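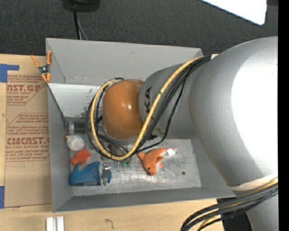

Figure 2. The picking cell with the arm inside the metal bin. The yellow and black cables are carried on the outside of the arm, with slack left around the orange-brown joint cover.

3.2 Cell setup and upkeep

We were surprised by how much of the cell's good behavior comes down to cable slack! The arm has to reach over the rim and turn its wrist among the objects, so the yellow cable and the black bundle are routed together and left in wide loops at the last joints (Figure 2). Our first routing, done in January, was much tighter, and a connector worked free after 39 picks. Ruba Hamdan then rerouted everything with the wrist turned to each end of its range, tying the bundle only where the distance between two points stays fixed. The layout used for all results in this paper dates from 10/5/18, and it ran 329 picks before we touched a tie again.

The bin gets the same care. A spring clamp holds on to the rim at one corner, and we check its grip before every session - a shift too small to notice by eye is enough to spoil the calibration. We do not polish the floor of the bin. Scratches and patches of shine are hard on depth sensing, and we like having them in the data, along with smooth toys and a clear cylindrical container.

Daily upkeep takes nearly 3 minutes. The operator moves the wrist slowly through its range, watches that no loop catches on the rim, and feels along the hoses below the joint for kinks. Any change to the routing is followed by a full recalibration, described in Section 3.3.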